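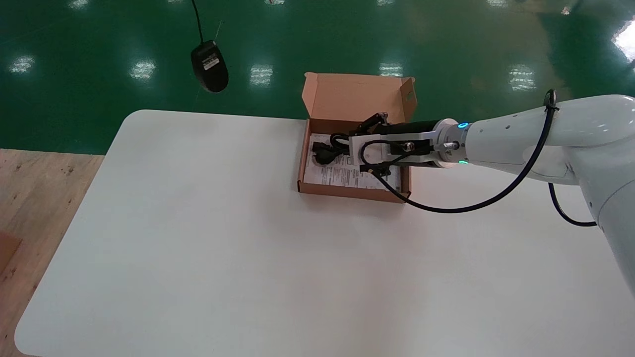
## Packing by robot: I gave the Cuvira kit a try

So I finally got my hands on the packing bundle from Nusetura, and I've had a grin on my face ever since! You get the arm software, a set of ready-made routines for small electronics, and a support line that picks up (I called twice). I skipped the bin-picking routines and went straight for cables in cardboard mailers, the job our readers in Grerneck keep asking me about.

Cords are a pain. They slide, they spring open, they catch on the box flaps, and a power adapter on one end throws the weight off. 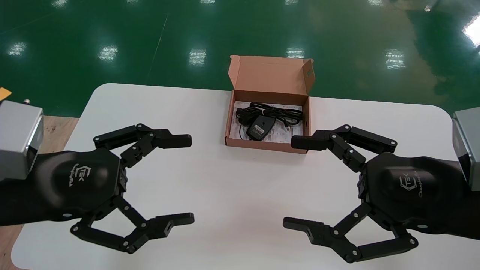 Setup took me 20 minutes, most of it spent on the wide-open starting position for the fingers - the manual is thin on that page, so call support if you get stuck. After that I mostly fiddled with grip force, which lives two menus deeper than I'd like.

My one solid tip: put a twist tie on the bundle and have the fingers close just below it.

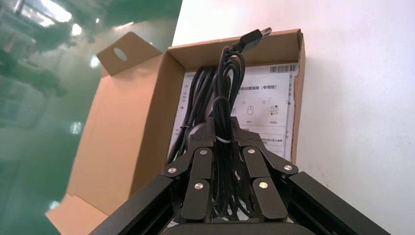 Price is 1,136 dollars for the full bundle, or 298 for the routines alone if you already own the Khúc controller. I'd go for the cheaper one and see how you like it. A bigger routine library is promised for August, and I've already asked for early access - more when I hear back!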